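A small hotel laundry keeps its own hours

The laundry behind the Brondlow guesthouse starts up at 5 a.m., and the woman who runs it has usually been there since half past four. She has done the job for 28 years and asked that her name be left out. "Everybody in Pearce knows who it is anyway," she said.

She started on the ironing side. The work then was mostly sheets, with a few shirts for guests who had business in town.
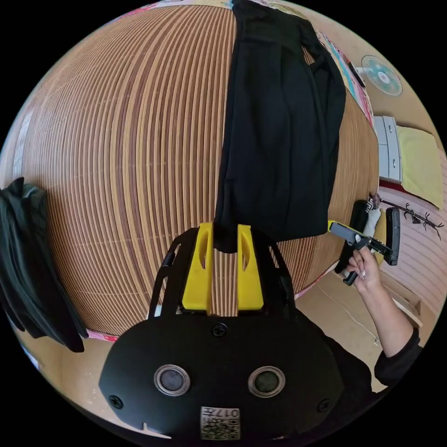
"You learned by getting it wrong," she said. "I scorched a tablecloth in my first week and they took it out of my pay. I still think that was unfair - the iron had no dial on it."

April is her hardest month. The hiking groups arrive, the weather is bad, and everything comes down muddy. On a busy day she gets through 90 pillowcases before lunch. She doesn't use softener on towels and won't be talked into it. "It makes them feel nice and then they don't dry you," she said.
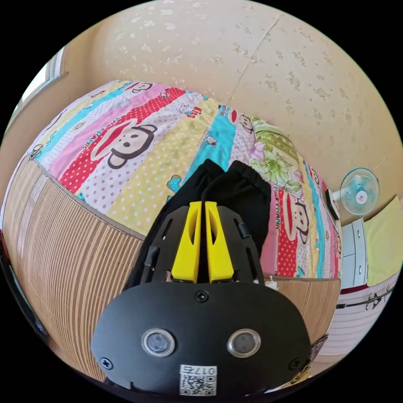
The owners looked at sending the work out to a plant in Verno. The quote came to 2469 a month, and the van would only have called twice a week. She told them she would rather have a new dryer. They bought one, and it has been running for more than 20 months without a repair.
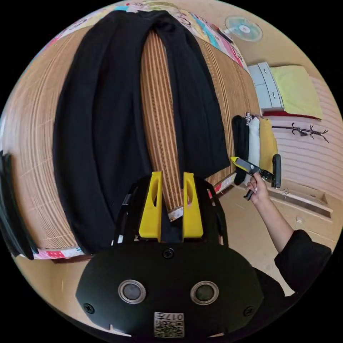 2 min read

Asked what people do wrong at home, she said they fill the machine too full. "Leave a hand's width at the top. And take things out when it stops, not the next morning."

She plans to work two more years, then move in with her sister in Zukaslow. Her sister sends her washing out.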